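Garment Presser and Steamer, Part Time
Distside Clothing Care

Posted: June
Hours: Tuesday through Saturday, 9 a.m. start
Reports to: Pressing room lead
Reference number: 2768

About the job

Distside Clothing Care picks up, washes, irons and returns clothing for households and small shops. We are looking for a part-time presser to join the team of six who do our ironing by hand. Most of the work is everyday shirts, pants and school uniforms. The rest is what we call the slow rack: tunics, scarves, saris, long dresses, and printed or shiny fabrics that can't go through the press.

You may work in our pressing room on Werketti Street or, after a training period, from home. Many of our pressers iron in a spare room or bedroom on their own board. Home pressers get work dropped off and picked up in Min garment bags, which we supply.

What you will do

Sort each order by fabric and heat setting before you start. Read the care label. If there isn't one, test the iron on an inside seam.

Iron shirts, pants and uniforms to our folding sheet.

Press slow rack pieces one panel at a time, on the wrong side or under a cloth. Borders and hems are done last.

Note any stain, loose thread or scorch mark on the order slip before pressing. Don't try to treat stains yourself.

Hang or fold, tag, and bag.

A lot of slow rack clothing mixes several prints in one garment. A single piece can have scrolling vines and flowers on a gold ground, a dark patch with a sun-like medallion, a plain mustard-brown area and a black and cream border at the hem. Each part has to lie flat before the iron touches it, and the layers on top have to be folded out of the way and then opened again without setting a crease. 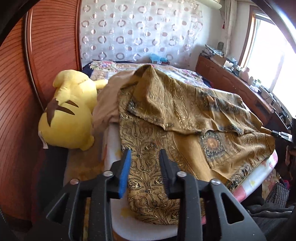

What we are looking for

Some experience ironing for other people, paid or unpaid. Hotel, theater, tailoring and laundry work all count.

Able to stand for a full shift and lift bags up to 20 pounds.

Careful with other people's clothes. Orders go back complete, including belts and spare buttons.

Home pressers need a full-size padded board, a clean room with no smoking, and a clear spot to hang finished pieces.

Pay and hours

Paid by the hour in the pressing room and by the piece at home. Rates are on the sheet we send with your interview time. The first 60 days are a trial period for both sides. We supply Jomano irons, pressing cloths and distilled water.

How to apply

Send a short note with your work history and the days you can work. Put the reference number in the subject line. Applicants we call in will press one shirt and one slow rack piece, and that time is paid.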